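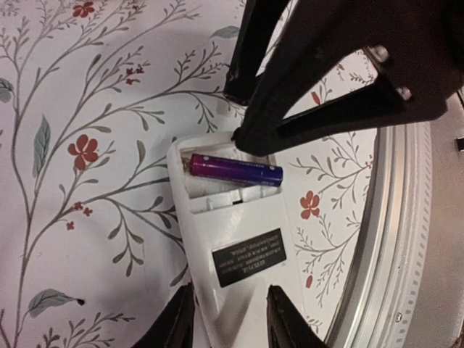

Section 3 explains how to connect the Tellaron player to your television and your Giten account, so that you can watch concert films and listen to live albums at home. Please read the whole section one time before you start. You will need the player, its power cord, an HDMI cable, the name and password of your home network, and a working remote control. Look into the battery compartment first. The Tellaron remote needs both batteries, and if one AA battery is in its place and the slot next to it is empty, as on the remote in the photo, no button will work. Put in the second battery and close the cover before you go on with step 1.

3.1 Connecting the player

1. Turn off the television and, if you have one, the sound bar or the amplifier.
2. Place the player on a flat surface with free air on all sides. Do not put it on top of an amplifier.
3. Connect one end of the HDMI cable to the socket marked TV OUT on the player. Connect the other end to any free HDMI socket on the television.
4. If you use an amplifier, connect it to the socket marked AUDIO. The optical cable has a small plastic cap on each end. Remove both caps.
5. Plug in the power cord last.
6. Turn on the television and choose the input you used in step 3.

The light on the front of the player will blink white for up to 30 seconds. When it stays white, the player is ready. If the light is orange, the player has power but does not find a television. Check the cable and repeat step 6.

Caution: Do not pull out the power cord while the light is blinking. The player may be writing its settings, and you would have to begin again with the language menu.

3.2 Pairing the remote control

The remote is paired in the factory in most cases, but a long transport can lose the pairing. If the menu does not react, do the following.

1. Stand not more than 2 meters from the player.
2. Press and hold HOME and BACK together until the light on the player turns green.
3. Release both buttons. A message "Remote found" comes on the screen. 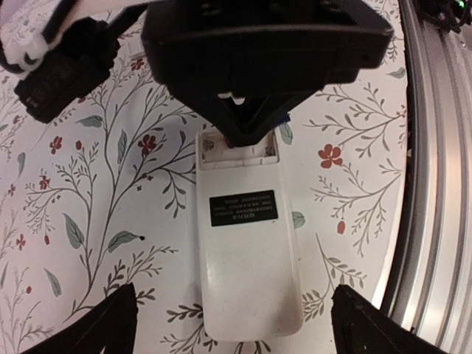

If no message comes, wait until the light is white again and repeat the steps. After three attempts without success, take the batteries out, leave them out for a few minutes, and put them back with the plus and minus signs in the correct direction. Old and new batteries should not be mixed. Rechargeable batteries can be used, but the battery sign in the menu will show a lower level than the real one.

Note: A remote from an older Warnari player can be paired also, but the LYRICS button is missing on it. You can open the lyrics from the menu instead (see 3.4).

3.3 Signing in to Giten

Giten is the service where the films and recordings are kept. You need an account, and it must be active before you begin.

1. On the start screen, choose Giten and press OK.
2. Choose your country. Some concert films can be shown only in certain countries, and the list you will see depends on this choice. It can be changed later, but only from the Giten web page.
3. A code appears on the screen. Open the Giten page on your phone or computer, sign in, and type the code there.
4. Wait. The television changes to your library without pressing any button.

The code is valid for 14 minutes. After this time choose New code. The old code will not be accepted, even when it is still visible on the screen.

Note: If more than one person in the home listens to music, we recommend one profile for each. The suggestions are made from everything that was played, and a profile used by parents and children together gives strange results – nursery songs between two metal concerts, for instance.

3.4 Playing a concert film

1. Open the library and choose Concerts.
2. Move to the title you want and press OK one time to see its page. You will find there the list of songs, the year of the recording and the sound formats.
3. Choose the sound format. If you listen through the television only, take Stereo. Take Surround only if an amplifier is connected, otherwise the voices can be very quiet.
4. Press OK on Play.
5. To go to the next song, press the right arrow. To go to a certain song, press the down arrow and choose it from the list.
6. Press LYRICS to show or hide the words. On some titles the words are only in the original language.

Many readers asked about the Tiêu collection. These are documentaries and rehearsal recordings, so you will find them under Films and not under Concerts. They have chapters but no song list, and the right arrow goes forward to the next chapter.

Caution: Old live recordings can have sudden changes of volume, mostly at the beginning when the audience comes in. Start with a low volume, especially with headphones.
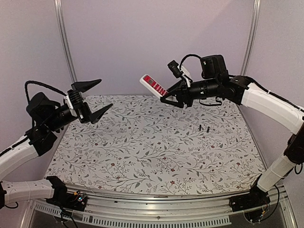

Two robotic arms reach toward each other over a table with a leaf-print cover.

3.5 If picture and sound do not match

Sometimes the singer's mouth moves earlier than the sound comes. This happens more often with sound bars and is easy to correct.

1. Start any film with a clear view of a singer.
2. Press MENU and choose Sound, then Delay.
3. Press the left or right arrow until mouth and voice are together. Go in small steps and watch a few seconds after each one.
4. Press OK to save.

The value is saved for each output separately. If you correct it for the sound bar, your headphones keep their own value.

Note: Game mode on the television should be off while you do this. When you turn it on later, the delay has to be set again.

3.6 Preparing a live broadcast

A live broadcast opens in the library 30 minutes before the music starts. Open it early and leave the waiting screen on. You can check the sound with the test tone, which is found under Sound in the same menu as the delay. It is not possible to go back to the beginning while the concert is running, but most broadcasts can be watched again later from the Concerts list.

Text of Section 3: Bok-nam Ma. Last changed March 24, 2025.

Continue with Section 4, Playlists and Recordings.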